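가계부 앱을 지우고 공책으로 돌아왔다

2020년 5월 11일

1월부터 쓰던 가계부 앱을 지난주에 지웠다. 이름은 Skatidum이고, 카드 내역을 알아서 불러와 항목별로 나눠 주는 앱이다. 처음 한 달은 편했다. 점심값은 식비로, 버스비는 교통비로 들어가니 손댈 일이 거의 없었다.

문제는 손댈 일이 없으니 들여다보지도 않게 된다는 점이었다. 4월 말에 오랜만에 열어 보니 분류 안 된 내역이 50건 쌓여 있었다. 동네 마트에서 쓴 돈이 왜 문화생활로 들어가 있는지도 알 수 없었다. 하나씩 고치다가 그만두었다.

그래서 예전처럼 공책에 적는다. 공책은 Pondberg에서 나온 줄 공책이고 종이가 조금 얇다. 만년필로 쓰면 뒷장에 비쳐서 볼펜만 쓴다. 왼쪽 장에는 날짜와 금액, 오른쪽 장에는 메모를 적는다. 항목은 네 개로 줄였다. 먹는 것, 집, 이동, 나머지. 예전에는 열 개가 넘었는데 간식과 식비를 나누는 데 쓰는 시간이 아까웠다.

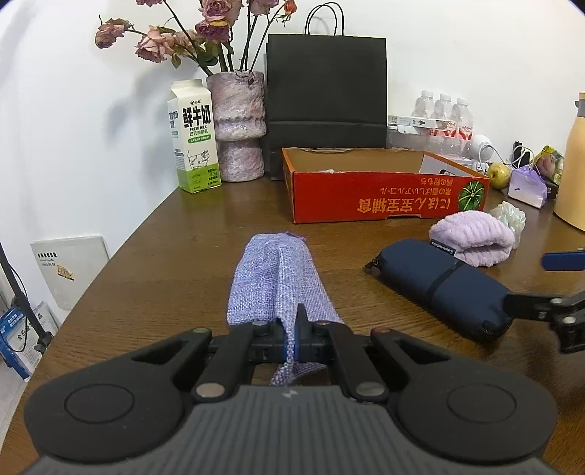 적는 시간은 저녁 먹고 설거지를 끝낸 다음이다. 영수증을 꺼내서 보고 쓰면 5분이면 된다. 영수증이 없는 건 기억나는 대로 쓰고, 기억이 안 나면 지갑에 남은 돈으로 맞춘다. 몇백 원 안 맞는 건 그냥 둔다. 전에는 십 원 단위까지 맞추려다가 두 번이나 포기했다.

한 주 써 보니 빠져나가는 돈이 몇 군데 보였다. Andbridge라는 영어 강의 사이트 구독료가 매달 나가고 있었는데 마지막으로 들은 게 겨울이었다. 바로 해지했다. 해지 버튼이 고객센터 메뉴 맨 아래에 있어서 찾는 데 한참 걸렸다. 편의점 커피도 생각보다 많았다. 이건 줄일 생각이 없어서 그대로 두기로 했다.

앱이 나은 점도 있다. 월말 합계는 확실히 앱이 빠르다. 공책은 계산기를 두드려야 하고, 중간에 하나 빠뜨리면 처음부터 다시 해야 한다. 그래서 쪽마다 맨 밑에 소계를 적어 두기로 했다. 고정비도 앞장에 따로 모아 적었다. 월세, 관리비, 통신비, 보험료. 이 네 가지는 금액이 거의 그대로라 매달 새로 쓰지 않고 바뀐 것만 고친다.

앱에 있던 넉 달 치 내역은 파일로 내려받아 두었다. 전부 794줄이다. 옮겨 적을 생각은 없고 연말에 비교할 때나 열어 볼 것 같다. 공책은 5월 첫날부터 새로 시작했고 지금 네 쪽째다. 다음 달에 한 달 치 합계가 나오면 다시 적겠다.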